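Have you ever run your finger along a wooden table and wondered what all those stripes are? Eirlys Kneath here again, and today we're talking about wood grain (one of my favourite things in the whole world, so do forgive me if I go on a bit!).

## Stripes that used to be a tree

A tree gets fatter every year by growing a new layer just under its bark. In spring it grows quickly, and the new wood is pale and soft. Later in the summer it slows down, and that wood comes out darker and harder. Pale, dark, pale, dark, year after year, like a very slow stripy jumper. Saw straight across the trunk and you'll see the layers as rings. Saw along it, from the roots towards the branches, and the very same layers turn into long lines, and those lines are what we call the grain.

My old oak at Nistlow blew down one March, and my grandchildren spent a whole afternoon counting rings on the stump with a pin and a great deal of arguing. They kept losing their place and starting again!

## Finding grain indoors

Grain looks different depending on the tree and the way the plank was cut. It might be straight, wavy, or full of swirls where a branch once grew. People who draw pictures on computers like to put it in, too.

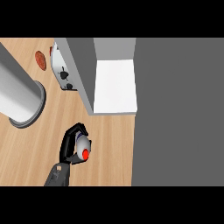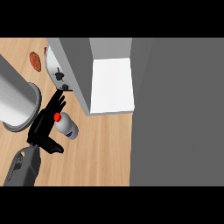
Now then, have a go yourself. Lay a thin sheet of paper over a bare wooden board, hold it very still, and rub gently with the side of a wax crayon. If the board is rough enough, the lines will start to show through. Try 3 different boards if you can find them, and write underneath where each one came from.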